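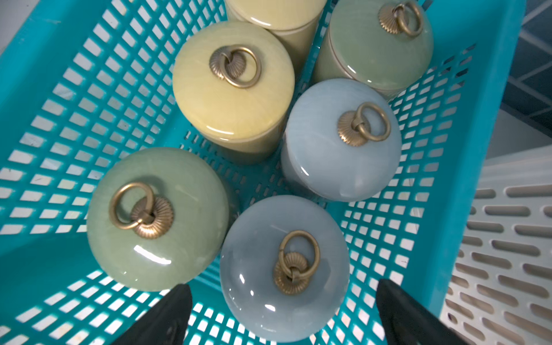 Re: [bench-talk] What the arms are changing at Ovcombe

Hello all,

I've been meaning to answer this thread since April, and every time I sat down to it the kettle boiled or the phone rang, so forgive me if I wander. A few of you asked what the days are like in the packing room now that Stanivel has the arms running, and whether the people who used to do all of it by hand are still there. We are, all four of us, and I'm glad to say so first.

For those who joined recently: we sort and basket the ring-tops (our name for the round lidded line with the little ring on top) before they go on to Clarnora for boxing. When I started it was hands only. You stood at the bench, you picked one up, you looked it over for color, you set it in the basket close to its neighbors but not hard against them, and you did that until lunch. On a heavy day we passed nearly 1000 through, and my wrists knew it by suppertime. I don't miss that part, and I won't pretend I do!
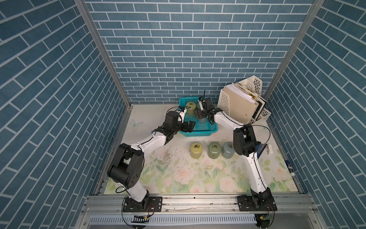 Both arms at the turquoise basket, with three more ring-tops on the mat in front.

What I do now is harder to explain to my sister. I set the baskets out, I watch, I stop things when a grip looks wrong to me, and I write down why. That last bit surprised me the most. I had never had to put into words how close is too close, or which way you come at a lid when its neighbor is leaning. The first log I kept ran to 424 lines, and half of them said "too fast" or "other side," which I gather was useful to somebody at Stanivel, though it took a long phone call to sort out what I meant by "other side."

It's quieter too, and I mean the people. We used to talk across the bench all morning because our hands knew the work and our mouths were free. Watching takes your eyes, and somehow it takes your conversation along with them. We've started taking the morning break together again, all at once, and I'd recommend that to any shop about to go through this. Ask for it early, before the schedule gets written around you. 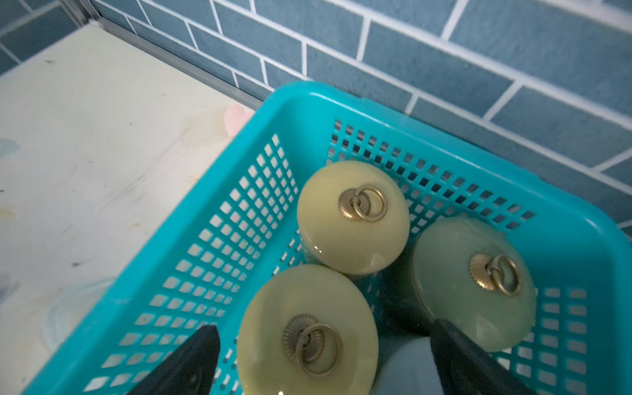
Tibor Hajdu wrote:

> My worry is the learning. I got my eye for glaze by handling
> 900 pieces that all looked the same to me until one day they
> didn't. If the new hire at Csizmadia only ever watches a
> gripper do it, where does her eye come from? And who does
> she ask once the rest of us have retired?

Tibor, I think you're right, and I've carried your note around in my apron for a while now. What we do, and it's only a small thing, is that whoever is new packs the first basket of the morning by hand, start to finish, with one of us standing next to her. It costs us a little time — the office has noticed, and so far they've let it stand. I'd like it written down as part of the job before somebody new comes in and trims it off.

Does anyone else's shop do something like this? I'd love to hear how you worded it, especially if you got it into the training sheet. And Tibor, if you still have your old color notes, please send them along and I'll type them up for the list.

Warm wishes from the packing room,
R.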